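2019-04-23 작업 노트

오늘은 잡동사니 상자 정리. 지난번에 서랍을 뒤집어엎은 뒤로 자잘한 물건이 온 집안에 굴러다녀서, 결국 침대 위에 다 모아 놓고 시작했다. 책상에서 하면 공이 자꾸 바닥으로 떨어지는데 담요 위에서는 안 구르니까 훨씬 편하다! Michalis는 쟁반을 쓰라고 하는데 쟁반은 시끄럽고, 작은 부품이 튀어서 싫다 (미안, Michalis).

상자는 뚜껑 없이 쓰기로 했다. 바깥이 붉은색이고 안이 하얘서 작은 게 들어가도 눈에 잘 띈다. 처음에는 Dranden에서 산 칸막이 통을 쓸까 했는데 칸이 너무 좁아서 주황색 공부터 안 들어간다. 칸막이 통은 나사랑 와셔 전용으로 돌리는 걸로.

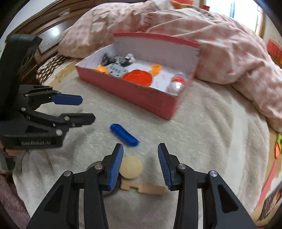 분류 기준은 아직도 왔다 갔다 한다. 색깔별로 하면 보기는 좋은데 찾을 때 도움이 안 되고, 재료별로 하자니 플라스틱만 산더미가 된다. Doğukan 말로는 자주 쓰는 것만 앞쪽에 두고 나머지는 신경 쓰지 말라는데, 음, 그것도 방법이긴 하다. 일단 큰 것과 납작한 것을 먼저 넣고 남는 틈에 작은 것을 채우는 식으로 해 봤다. 구멍 뚫린 회색 판은 눕혀 두면 자리를 많이 먹는다. 세우면 또 넘어지고. 다음에는 벽 쪽에 기대 볼 것.

로봇 장난감은 제일 골치다. 팔다리 때문에 뭘 옆에 놓아도 걸린다. 무늬 있는 천 파우치로 눌러 두면 좀 얌전해지긴 하는데, 그러면 꺼낼 때마다 파우치부터 치워야 한다.

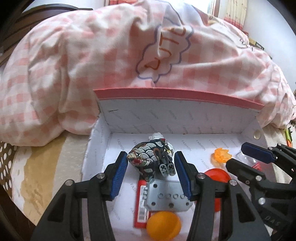
그래도 로봇을 따로 빼서 보관할 생각은 없다. 예전에 Sorkis 부품을 따로 뒀다가 8월 내내 찾은 적이 있어서 ㅋㅋ 같은 상자에 있어야 마음이 편하다. 라벨은 Arango 스티커로 붙일 생각인데 30장 남았으니 넉넉할 듯. 상자 안 품목 이름도 적어서 Doğukan한테 보내 주기로 했다. 바코드 붙은 빨간 것은 이름을 뭐라고 써야 할지 아직 못 정함.
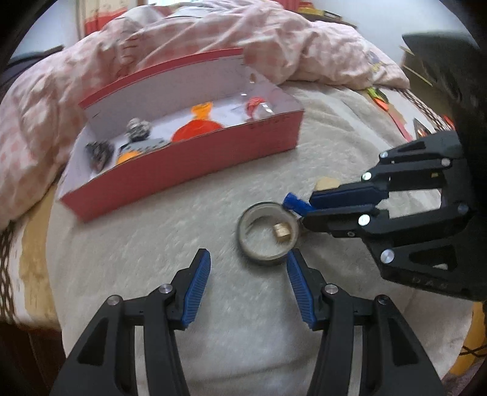 문제는 나무 조각 같은 작은 것들이다. 상자에 바로 넣으면 밑으로 내려가서 안 보이고, 담요 위에 그냥 두면 주름 사이로 숨어 버린다. 그래서 테이프 심처럼 생긴 고리를 임시 접시로 쓰는 중! 작은 나무토막은 그 안에 두고 파란 원통은 고리 바깥에 붙여 두니 한눈에 들어온다. 바닥이 뚫려 있어서 들어 옮기지는 못하지만 분류하는 동안만 쓸 거면 충분하다. Michalis한테도 보여 줘야지, 쟁반보다 낫다고.

남은 일: 파우치 자리 다시 정하기, 라벨 쓰기, 칸막이 통 비우기. Korerthorpe에 낮은 상자 재고 있는지도 물어볼 것.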